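Natent
Friday, September 27, 2024

1/ I work in the packing hall at Natent, in Henidholm. We put together office and school sets: markers, erasers, pen holders, small blocks. Since July two robot arms share this work with us. Several people asked me how it is, so I will write a few posts.

2/ First the numbers, because my manager likes them. In July our line closed 3,963 sets. The plan was 3,000. People read this and think the arms are very fast. They are slow. But they continue during the lunch and during the shift change, and this adds up.

3/ What changed for my hands: I do not fill the holders so much now. I prepare the table, I check, and I take over when the arms stop. In the first full week I wrote 313 stops in the notebook. Most of them were small, for example a marker rolled a little too far.

4/ One table, two arms. The left one has the colored blocks, the right one is at the black pen holder. The white marker and the green piece are still lying on the wood. 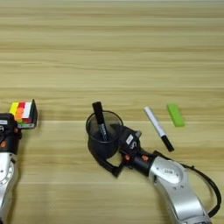

Thread by Natent · 10 posts · 2 min read

5/ I learned to look at a table in a different way. Before, I put the things where my hand likes them. Now I ask if there is enough place for the fingers to close. My back is less tired in the evening, but my eyes are more tired.

6/ The older colleagues were afraid for their jobs, and I was too. Until today no one had to leave from our hall. Two people moved to the Pristden building, and one of them did not want it. I think this should also be said.

7/ The training came from Okabe, the company which installed the arms. It was two days and the manual has 572 pages. I read maybe the half, with a dictionary. The chapter about restarting is good. The chapter about error messages is difficult also for my colleagues who speak English from birth.

8/ A thing I miss is the talking. When four of us filled sets by hand, we talked the whole morning. Now each person watches one table, and the tables stand far from each other. We asked for a common break at ten and we got it.

9/ My pay is the same as before. The title is new, "cell operator". We have asked if a new title should have a new pay, and we wait for the answer.

10/ Next week the night shift starts with the arms also. If you work in a similar place, please write me how you divide the checking between people. We still change our list every Monday.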